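A Day at the Skarnberg Police College

We got to Skarnberg a little after eight in the morning, which sounds civilized until you hear that the bus had left the hotel at six. Nermina Lazarević met us at the gate with a stack of visitor badges and a thermos of coffee so large she had to carry it in both arms, and I believe every one of us would have followed her anywhere after that. She runs the college's international office, and she had put together a program that somehow fit a full tour, two classes, lunch and a long talk into one Wednesday in February.

The college sits on a hill above the town, in what used to be an army barracks. It has 300 cadets living on site and a good many more who come in for short courses during the year. The old parade ground is still there, though these days half of it is parking and the other half is where the driving instructors set out their cones. We stood and watched a few cadets practice reversing at speed, and I'm sorry to say that some of us applauded. 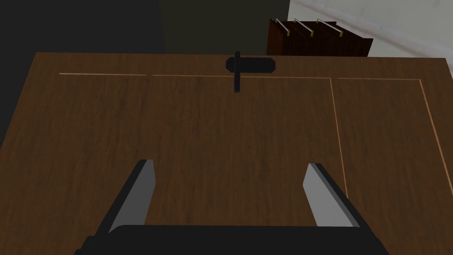 Our first class was report writing, and I had expected to be polite about it and nothing more. I was wrong! The instructor handed each pair of cadets the same short account of a quarrel between neighbors and gave them 20 minutes to turn it into a statement. Then they swapped papers and had to say which sentences a defense lawyer would pick at first. The arguments were wonderful. One young man had written that a witness was "obviously upset," and the woman across from him would not let it go until he had said what the witness did with her hands, how loud her voice was, and who else had heard it. I have been teaching a version of this class at home for years and I came away with two pages of notes.

From there we walked over to Quinlan Hall, the newest building, where the second-year cadets do their scenario work. There is a mock apartment, a mock shop and a mock custody desk, and the staff take turns playing the public. (The catering manager plays an angry landlord, and from what we saw he has missed his calling.) We sat in on a domestic call, with two cadets at the door and an instructor listening in from the hallway. What struck me was how long they let the silences go on. Back home we tend to step in too early, and we talked about that on the stairs all the way down.

Lunch was in the cadets' dining room — fish soup, dark bread, and a berry pudding I would happily have had twice. I sat with three first-years who wanted to know everything about our shift patterns and our pay, in that order. They told me that they all write a letter to themselves in their first week and get it back at graduation. I thought that was a lovely custom and I intend to steal it.
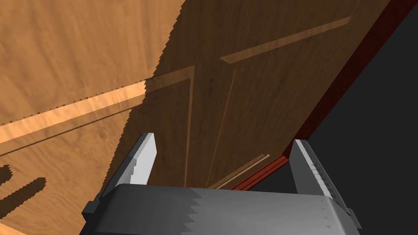 Gripper below a dark wooden cabinet door

In the afternoon we were given the library to ourselves. It holds the college's own collection of 4,000 training manuals, some of them going back to the barracks days, and Darcy Lachance from our group had to be more or less led away from the traffic section. Darcy has spent the last year rewriting our roadside stop module, and the librarian very kindly copied a chapter on how an older generation of officers was taught to approach a truck at night. Much of it still holds up.

The long talk came at the end of the day, and it was about exchanges. Skarnberg has sent 179 cadets abroad since its program began, mostly for a month at a time, and Nermina was very open about what had gone well and what hadn't. The early groups came home full of stories but had nowhere to use what they had learned. Now each cadet has to arrange, before leaving, to teach one lesson on returning, and a supervisor sits in on it. She also told us to budget for warm coats, which got a laugh, though she meant it.

We have agreed in principle to a small swap with them under the Sarko scheme, with two instructors going each way to begin with and cadets to follow if that works out. There's still paperwork to settle over insurance and over whether visiting instructors may ride along on patrol. If you teach at the center and would like to be considered, please talk to Darcy or to me before the next staff meeting. Some knowledge of the language helps, but it isn't required for the first round.

The bus back was very quiet. Most of the group slept, and I ate the last of the dark bread that the kitchen had wrapped up for us.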